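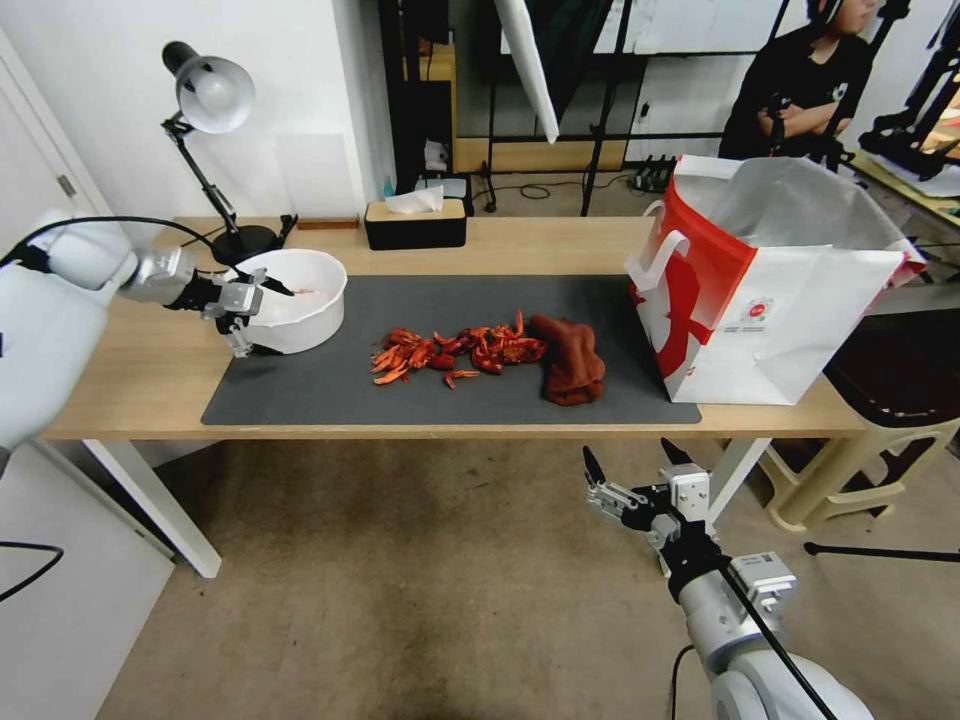 桌面:干辣椒、白碗、一团布,还有一只白色大纸袋

干辣椒怎么挑、怎么擦、怎么收

我家吃辣椒吃得凶,每年总要囤几回干辣椒。以前图省事,买回来袋口一扎就塞进柜子,结果有一年五月打开一看,角落里长了小虫,整袋都扔了,心疼得我晚饭都没吃好。从那以后我就老老实实先挑一遍、擦一遍再收。说起来麻烦,做起来也就是听两集广播剧的工夫,下面把我的做法写一写。

先说要准备什么

一块垫子(深色的最好,辣椒籽和灰掉在上面一眼就看得见),一只大点的碗,一块旧布,一把剪刀,再来一个能密封的罐子。纸巾放在手边,挑到一半鼻子发痒是常有的事!眼睛不好的话开盏台灯,灯罩往下压一压,让光直接打在辣椒上。我自己是必开灯的,霉点这东西在暗处真看不清。

手套要不要戴?我劝你戴。我头一回没戴,剪完辣椒随手揉了下眼睛,后来半个钟头都在水龙头底下过的。

第一步:摊开

把辣椒全倒在垫子中间,先别急着动手,用手轻轻拨散一点。弯的直的混在一起没关系,不用按长短排,那是强迫症才干的事(我干过,白费了二十来分钟)。垫子边上留出一块空地,挑坏的往那边扔。

碗我习惯放在左手边,挑好的直接往里丢。你要是左撇子就反过来。碗要选口大的,边厚一点更好拿,瓷的塑料的都行,干的就可以。一滴水都别留在碗底,我吃过这个亏。

第二步:挑

拿起来看三个地方:蒂、尖、肚子。

蒂那一圈最容易发霉,有灰白色绒毛的不要。尖上发黑的,剪掉一截看看里面,里面干净就留着,炒菜没问题。肚子上有小洞的多半招过虫,捏一捏,掉粉的直接扔。颜色这个事不用太较真,大红的、偏橙的,晒的时候日头不一样,颜色就会不一样。倒是那种红得特别均匀、闻着有点刺鼻酸味的,我一般不买。

再听声音。抓一把摇一摇,里头的籽沙沙响,说明够干。捏着发软、弯了不断的,是返潮了,单独放一堆,等下处理。

第三步:擦

别洗!我知道有人习惯过一遍水再晒,可我们这边三月份天天阴着,晒不干反而坏得快。我用布擦,布沾水以后拼命拧,拧到再也挤不出水来,一次抓三四根,顺着从蒂往尖捋过去。布脏得很快,翻个面接着擦,擦完团在旁边就行。浅色的布会染上颜色,洗不掉的,所以请用旧的。

擦完摊开晾一晚上。前面挑出来返潮的那些,用炒锅开最小的火,不放油,慢慢翻,翻到外皮发脆就关火。千万别离人,辣椒糊起来就一眨眼,那个烟呛得全家往阳台跑。

第四步:剪还是不剪

这个我家一直有争论。我先生觉得剪成段再收,做菜抓一把就能下锅。我觉得整根更香,也放得久。现在的办法是大部分留整根,另外剪一小罐,先吃完再剪。剪的时候在碗上头剪,籽就落在碗里。籽别扔,做油泼辣子的时候混一点进去,特别香。

第五步:装罐

罐子一定要干透。我一般装到离罐口两指的地方,塞张厨房纸再盖盖子。放阴凉的柜子里,别挨着灶台。想放一年以上的,装袋挤掉空气,放冷冻,拿出来直接用,不用化冻。

原来的纸袋也别急着丢。没擦的辣椒不想一次弄完,可以先留在纸袋里,口敞着放在通风的地方,透气,比塑料袋强多了。不过纸袋只能临时放几天,当长期容器可不行,梅雨一来全完蛋。

几个朋友问过的小问题

辣椒擦完颜色变暗了?刚擦完有潮气,晾一晚再看。

一次弄多少合适?我一般一次弄1000克,挑掉坏的,上回称了一下剩975克,算买得不错的了。

擦完手还是辣怎么办?先用食用油搓,再用洗洁精洗,比光用水冲管用。

桌子上的辣椒籽用垫子兜起来倒就好,最后再拿块干净的湿布把桌面抹两遍。记得抹桌子那块布别再拿去擦别的,更别给小孩擦嘴。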